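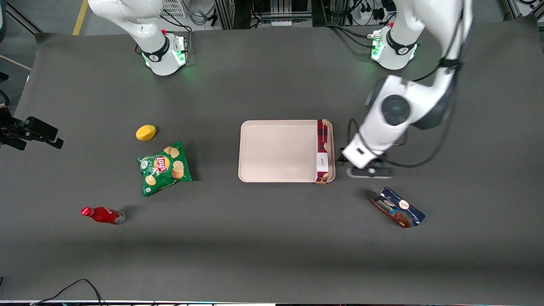
The Skorcombe tray in beige, with a box of biscuits parked at one end.

I've had my beige Skorcombe tray since February and I keep meaning to write it up, so this is me finally doing it with a cup of tea going cold next to me. It's a plain rectangular plastic tray, rounded corners, raised rim all the way round, and if you're after something pretty you can probably stop reading now. I bought two from the homeware shop in Cladthorpe, one for me and one for my mum, and she uses hers more than I do!

What I wanted was somewhere to put snacks. We have people over for films quite a lot and everything ends up on the table in its packet, crisps here, biscuits there, somebody's drink in the middle. I had a lovely Drastano wooden tray before this (a wedding present, sob) and it warped after I left it on the draining board overnight. My own fault. So plastic it was.

The good stuff first. The rim is the best bit. It's high enough that things don't slide off when you tip it a little going through a doorway, which I do every single time, but you can still get your fingers over it to pick up the last biscuit. A tall biscuit box will stand up at one end, tucked against the rim, and leave you nearly the whole of the rest for bowls and mugs. I do the box at one end and mugs at the other and that seems to balance best when I'm carrying it.

Big bags of crisps are a different story. A bag of Lay's will go on, but it's a rumply, slippery thing and it takes up all the space you wanted for the dips, so mine tends to stay on the table beside the tray until somebody fetches a bowl. Not really the tray's problem, I suppose, just something to think about if you're imagining the whole spread on there in one go.

It wipes clean very easily. I've had curry sauce on it, and beetroot, and a whole glass of squash, and it's still the colour it was when I got it. The rounded corners help a lot because crumbs don't wedge themselves in. My old one needed a cocktail stick.

Now the moans. The surface is smooth and I do wish it had a bit of grip, mugs skate about if the bottoms are damp. I put a folded tea towel under them and it's fine, but then you've got a tea towel in the wash as well. There are no proper handles either, you just hold it by the rim, and with a full load that starts to dig into your fingers by the top of the stairs. And the beige! It was that or a sort of pond green. On our dark table it looks all right, smarter than I expected, but on my mum's pine one it more or less disappears.

I did look at the Simard one before buying, and that has cut-out handles and a rubbery base, so if you carry hot drinks any distance it might be worth the extra. It was out of stock in the size I wanted and I'm not a patient person.

Would I buy it again? Yes, I think so, for snacks and for breakfast in bed. For a full round of teas for the family I'd want the handles. Four stars from me, and mum says five, but she doesn't have stairs.

Posted May 27, 2024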